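Search this site Enter keywords
Zemgate updates Saltero planner to handle two garments at once
July, 9:40 am | By Prasetyo Hutapea

Zemgate has released a new version of Saltero, its planning software for legged robots with two arms. The update lets each gripper keep its own grasp state, so a robot can hold a teal cloth on one side and a black garment on the other while a single planner moves the body.

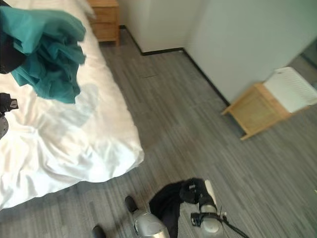

Software & Control

Earlier builds stored one held object per robot. A second pick overwrote the first, and the arm path was then checked against the wrong shape. The fix splits the record in two and merges both at the collision stage.

The test program covers bedroom and laundry tasks, including work over a low basket at floor level. Zemgate logged 1,266 planning requests and reports that 74 ended in a timeout. Lead developer Lahcen Ghoneim said most timeouts came from foot placement – the balance solver runs before the arm solver and can use up the whole time budget.
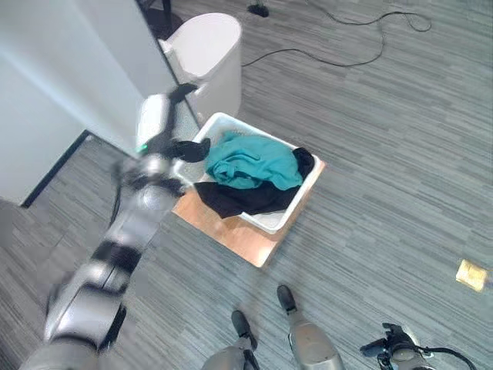
Does the update need new hardware?
Existing wrist cameras and grippers are supported, but the controller must be on firmware 4 or later.

Perception has changed too. Cloth is now tracked as a patch near the fingers, with the colour model refreshed from the wrist view after closing.
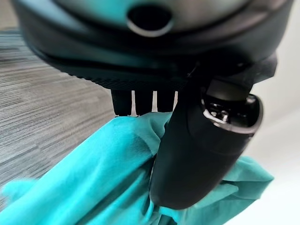 The patch is limited to 1,000 points, which keeps the update inside one control cycle. Driss Hamdy, who maintains the tracking module, said dark fabric on grey carpet still gives noisy edges. A depth filter is planned for the next release.

Last updated: July, 2:15 pm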